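Search reviews Enter keyword or model Go

Gudeta 300 Garment Steamer - Long-Term Review

Sat 18 July

The Gudeta 300 is a handheld steamer with a fixed water tank, a brass heating block and a single trigger. I bought it to replace a Drirkent travel unit whose pump had failed. It has been used for cotton shirts, pillowcases, linen napkins and one set of lined curtains.

Warm-up from cold tap water takes 58 seconds to the indicator light. Steam is usable slightly before that, but the first burst carries droplets and will spot silk or dyed viscose. Point the head away from the fabric and hold the trigger until the sputter stops.

A full tank gives up to 15 minutes of intermittent steam. Held continuously, output drops well before the tank is dry, and the pump becomes louder. The pickup tube sits at the rear of the tank, so the unit stops drawing early if the nose is tilted down. This matters on hems and cuffs.

Results depend on the fabric. Polyester blends release with one pass. Medium-weight cotton needs two passes with the cloth pulled tight from below. Linen improves but does not come out crisp, and anyone who wants a pressed crease should keep an iron.

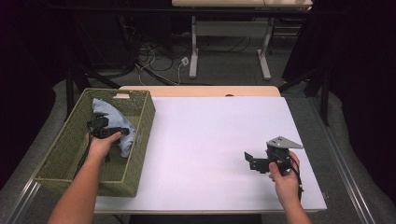 Household Textiles Desk | Reviews

Cotton that has been left bunched up in a basket is the harder case. Folds set under their own weight need moisture and tension together, and the steamer supplies only the first. Shaking the piece out and hanging it before steaming cut my working time more than either of the supplied attachments did.

Those attachments are a bristle brush and a crease clip. The brush is useful on wool. The clip has a weak spring and slides off anything thicker than shirting.

Scale is the main maintenance issue. The manual calls for descaling with diluted white vinegar every second month in hard water areas. I skipped this once and got white flakes on a navy shirt. The tank cannot be removed, so rinsing means filling and shaking the whole unit over a sink - awkward with the cord attached.

The cord is long enough for a door-hung garment but leaves the handle stiffly, with no swivel. The grip stays cool. The trigger lock is stiff at first and loosens with use.

Recommended for blends and light cotton. Not recommended as a sole tool for linen.

Comments (3)

Danjuma Yusuf
Same flakes here. Distilled water fixed it, though the manual says tap water is fine.

Anahera McAlister
Does the brush from the older Gudeta fit this one? The collar looks the same size.

Babar Memon
@Anahera It goes on but doesn't lock. Mine dropped off halfway down a curtain.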